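Clukum forum > Instruments and wrists > Wrist dropping grip partway through a suturing run

gerna_bench
Posted in January, 3 replies

We do suturing practice on tissue blocks with two arms, and the right needle driver has started letting go. You close the jaw, the software says it's closed, and a few stitches later the needle rolls in the grip or drops. No fault code. The instrument counter is at almost 2,000 closures.

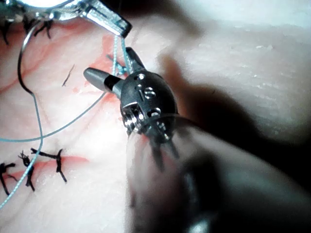

I've re-homed both arms and swapped the tool to the other side. The fault went with the tool, so I don't think it's the arm. Has anyone had this with a Bemetti wrist?

Ubaldo Lo Presti
Cable stretch. The motor goes to its position and reports closed, and the slack means the jaw isn't gripping as hard as it should. Re-tension it and run it again. I wouldn't bin it yet.

hapeta_tech
Disagree with Ubaldo. Re-tensioning got us through one afternoon, then a strand parted at the pulley and the jaw swung open with a needle in it. If it's dropping needles it comes off the arm and stays off. Put a tag on it so it doesn't find its way back into the tray.

gerna_bench
It's off now. Second one from the side camera, same session:
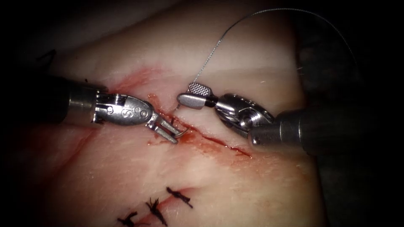 I've been through the log for that run and the closing current looks normal all the way along, no dip at the point where it let go. That's what bothers me. The needle is in the right-hand jaw there, over the open part of the cut, with three knots already in below it. From the side I can't tell a good grip from a bad one, and the software can't either.

Ubaldo Lo Presti
Normal current fits a worn pad as well, I'll give you that. Look at the checkered face under magnification before you touch the cables. If the pattern has gone smooth, tension won't help.

hapeta_tech
And check for frayed strands while you're there. Gloves on, they go straight into your finger.

gerna_bench
Will do both tomorrow morning. The spare is on and I've set the counter to warn well short of 2,000.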